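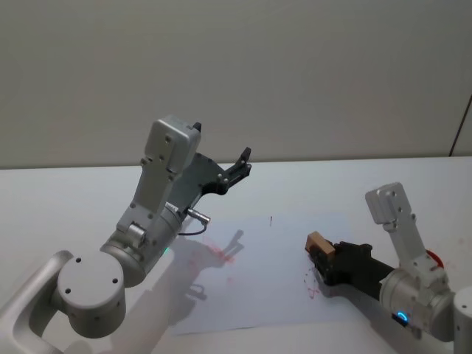 Tasthorpe asks why we still check the arms by eye when the method already rejects bad trials. Our comment: the method rejects a trial only after it is recorded, and a loose cable can spoil up to 16 of them.

Dollmont method, two-arm block trials
Check before each set of 8 trials
11 December check replaced by: December 11, 2019, version 2

1. Status lights on both arms
OK. Write the colour in the log, also when it is the usual one.

2. Gripper cable, left arm
OK. It must hang free of the fingers – please move the wrist slowly to see this.

3. Paper sheet
Accepted. Marks from the June sets may stay, but do not add new ones between trials.

4. Block and dish
See below. If the block leans, note it and do not correct it by hand.

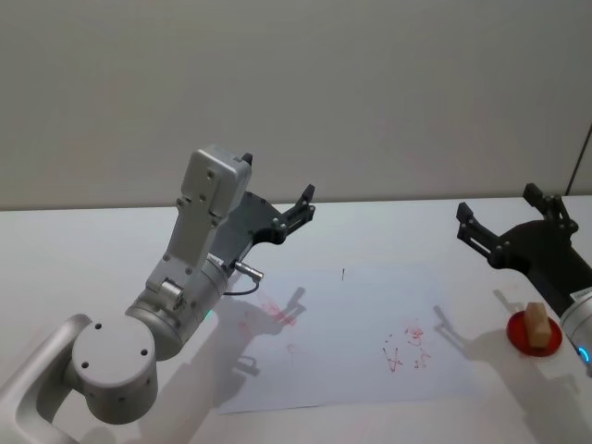
Item 4: block upright on the red dish, slightly tilted, right gripper open.

5. Emergency stop
Pressed and released before the set. To repeat after 50 trials.

6. Trial log
Open. Bolger's copy is still missing the rejected trials.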